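Zwei Halbzeiten für alle

Am Donnerstag hat die U14 der Mädchen in Gumham gegen Burnarham verloren, und auf der Heimfahrt wurde im Auto kaum über das Spiel gesprochen. Gesprochen wurde über Spielzeit. Zwei Kinder hatten keine Minute auf dem Feld gestanden, eine dritte kam kurz vor Schluss für einen Einwurf. Ich habe selbst elf Jahre lang Jugendbasketball betreut und halte das für falsch. Im Schulsport und in den unteren Vereinsklassen sollte jedes Kind, das im Kader steht und regelmäßig zum Training kommt, in jeder Halbzeit spielen.

Das Gegenargument kenne ich gut, ich habe es früher selbst vertreten. Es lautet: Wer besser ist, hat sich den Platz verdient, und Kinder müssen lernen, dass Leistung zählt. Gerd Schwerdtfeger, der in Zindotport seit langem die Jungen trainiert, sieht es bis heute so. Er sagt, eine Mannschaft merke sehr genau, wenn der Trainer ein Spiel herschenkt. Damit hat er nicht unrecht. Wenn es zwei Minuten vor dem Ende knapp steht, will ein zwölfjähriges Kind oft gar nicht aufs Feld, weil es Angst hat, den entscheidenden Ball zu verlieren.

Nur verlangt niemand, dass in den letzten zwei Minuten gewechselt wird. Es geht um den Rest. Ein Jugendspiel hat genug Phasen, in denen ein Trainer die ganze Bank einsetzen kann, und das zweite Viertel eignet sich dafür am besten. Wer es plant, verliert dadurch selten ein Spiel. Wer es nicht plant, schaut nach der Pause auf die Anzeigetafel und findet immer einen Grund, noch zu warten.

Dazu kommt, dass die Rangfolge in diesem Alter wenig aussagt. Mit zwölf gewinnt meistens, wer schon gewachsen ist. Ein großes Mädchen unter dem Korb macht seine Punkte, ohne einen sauberen Wurf gelernt zu haben, und die Kleinere mit der besseren Technik sitzt daneben. Drei Jahre später sind beide gleich groß, aber die eine hat inzwischen aufgehört. Hannelore Kröger hat mir erzählt, dass von ihrem ersten Jahrgang am Ende gerade noch eine halbe Mannschaft übrig war, und die Besten von damals waren nicht unbedingt dabei.

In Gumham sind zurzeit 223 Kinder und Jugendliche im Basketball gemeldet. Für einen Ort dieser Größe ist das viel. Vor einigen Jahren waren es noch 313. Natürlich liegt das nicht allein an der Spielzeit. Der Nachmittagsunterricht dauert länger, die Halle ist an zwei Abenden belegt, und der Bus nach Burnarham fährt nach 18 Uhr nicht mehr. An diesen Dingen kann ein Trainer nichts ändern. An seiner Wechselliste schon.

Der Vogler-Cup im Januar zeigt, dass es mit einer Regel geht. Dort muss jede Spielerin auf dem Bogen bis zur Halbzeit einmal eingewechselt worden sein, sonst gibt es ein technisches Foul gegen die Bank. Anfangs wurde darüber geschimpft, auch von mir. Die Spiele waren danach nicht schlechter. Etwas langsamer im zweiten Viertel vielleicht, dafür mit frischeren Beinen im letzten. Einige Trainer haben im Training plötzlich auch mit den Schwächeren Verteidigung geübt, denn sie wussten ja, dass sie diese Kinder brauchen würden.

Für die älteren Jahrgänge würde ich das nicht fordern. Ab der U18 kann man nach Leistung aufstellen, und wer damit nicht zurechtkommt, findet in einer zweiten Mannschaft seinen Platz. Bei den Jüngeren zahlen die Eltern um die 40 Euro für das Halbjahr und fahren an den Wochenenden quer durch den Kreis. Sie dürfen erwarten, dass ihr Kind dort auch Basketball spielt.

Der Staffeltag in Zindotport könnte die Regel vom Vogler-Cup für die U12 und die U14 übernehmen. Eine Satzungsänderung braucht es dafür nicht, ein Absatz in der Ausschreibung reicht. Ich werde den Antrag stellen, und Gerd Schwerdtfeger wird vermutlich dagegen stimmen.

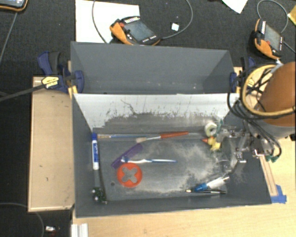
Sollte der Antrag scheitern, kann jeder Verein die Regel immer noch für sich selbst einführen. Für unsere U14 habe ich das der Abteilungsleitung bereits vorgeschlagen, und zwar ab dem Rückspiel gegen Burnarham.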